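Skoltura progress report, 7/23/22

Since April the musicians' voter drive has played 16 shows, against the 30 in our application. The gap is mostly Dalen, where the town council decided that a singer mentioning an election from a stage counts as a political rally and needs a rally permit. The permit form asks for the name of the candidate. We don't have one.
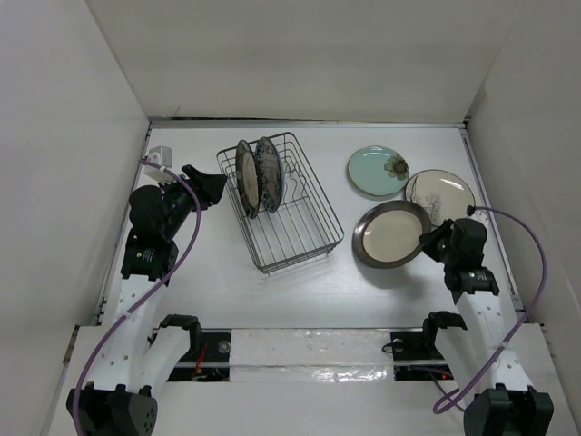

Werkelport went better. The hall holds 300 and was full, though the headliner used her speaking slot to discuss parking. We handed out 200 registration cards and have asked for a second printing, which is in the budget under "paper."

Kaltness remains difficult. Two bands there now refuse to share a bill over a school funding measure they both support. We have offered them separate nights. 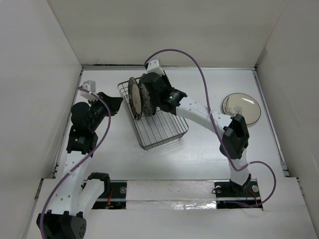

The Kaltness venue manager wrote back that separate nights were fine, but both bands had asked for the later one, and could the grant cover a coin. We have told the venue we'll settle the dates by the end of the month. The Dalen permit is on appeal.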